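Shop > Kitchen > Preserving > Crocks & Weights

Search products Go All departments

Grarkeo Water-Seal Fermenting Crock
Item 687

If you've only ever made sauerkraut in a jar with a cabbage leaf wedged on top (I did it that way for years, and plenty of it was good), a water-seal crock is a real treat. The Grarkeo is a heavy, straight-sided stoneware crock with a moat around the rim. You pour water in the moat, set the lid down into it, and then gas can bubble out while the air stays where it is. It makes a soft little blooping sound every few minutes for the first couple of days. I love that sound!

The crock comes with two half-moon weights, 407 grams each, glazed on every side so the brine doesn't soak in. They fit through the neck one at a time and sit flat together once they're down.

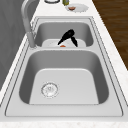
One customer asks whether the half-moons can go through a dishwasher or whether the glaze will craze, as it did on a set bought from somewhere else. The same customer says the crock itself has been through four batches of dills and still doesn't smell of garlic.

Hand wash them, please, crock and weights both. Hot water and a brush is all I use, and a bit of baking soda if I've had chilies in there. Let everything air out with the lid off before it goes back in the cupboard.

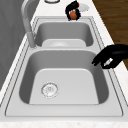
Obradović

For a first batch I'd go with plain kraut. Shred the cabbage fine, salt it at 2 percent by weight, and squeeze it until your hands ache and there's a good puddle in the bowl. Then pack it in, a few handfuls at a time, pressing hard. It should all be under brine before the weights go on. If it's short, top up with cold water and salt, 200 grams of water to 4 grams of salt.

Leave it somewhere cool and out of the sun. Mine goes three weeks in spring and a lot less in July, when I start tasting on day eight or so. Check the moat whenever you walk past! It dries out faster than you'd think.
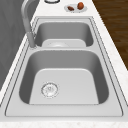

Image courtesy of Proneldale

Half-sour cucumbers are wonderful in it too. Use small, firm ones, trim the blossom ends, and put dill and garlic on the bottom where the weights will hold them down. 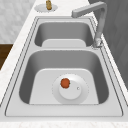

After that, try carrots with ginger, or turnips with a slice of beet for color, and keep the brine from either one for salad dressing. The glaze comes in oatmeal or dark green. The green varies a lot from crock to crock, and I think it's the prettier of the two.

Page updated 5/25/24

Related items
Pulladcombe Cabbage Board, three blades
Spare Half-Moon Weights, pair
Pulladcombe Kraut Pounder
Pickling Spice, 100 g
Replacement Lid for Grarkeo Crock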